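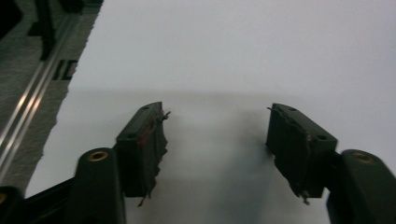 Weiße Fläche

Umzug von Totport nach Wornow: Kaution und Nachsendeauftrag

Hallo zusammen, ich ziehe im Oktober von Totport nach Wornow. Die alte Wohnung ist gekündigt, die Übergabe steht noch aus. Mein Vermieter will die Kaution (958 Euro) erst nach der nächsten Nebenkostenabrechnung auszahlen. Darf er alles so lange behalten? Und wann stelle ich den Nachsendeauftrag?
wornow_neu

kellerkind414
Alles meistens nicht. Er darf einen angemessenen Teil zurückhalten, wenn eine Nachzahlung zu erwarten ist. Schau nach, was du letztes Mal nachgezahlt hast, und schreib ihm, dass du den Rest haben willst – mit Frist und am besten per Einschreiben. Etwas Zeit zum Prüfen der Wohnung muss man ihm aber lassen. Übergabeprotokoll unbedingt von beiden unterschreiben lassen, Zählerstände rein.

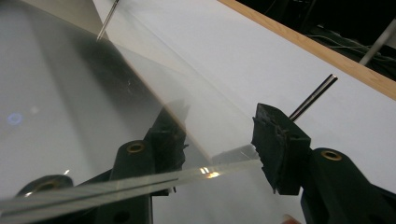 Durchsichtiger Kunststoffstreifen

Drultetti
Nachsendeauftrag zwei Wochen vorher, dann klappt das. Bei mir kam trotzdem ein Brief vom Finanzamt zurück. Bank und Versicherung also selbst anschreiben.

flurlicht
War bei mir genauso, es ging um 418 Euro. Nach dem zweiten Schreiben kam das Geld, 3 Wochen später. Sonst Mieterverein, die schauen sich auch den Vertrag an. Ummelden in Wornow nicht vergessen, Termine sind dort knapp.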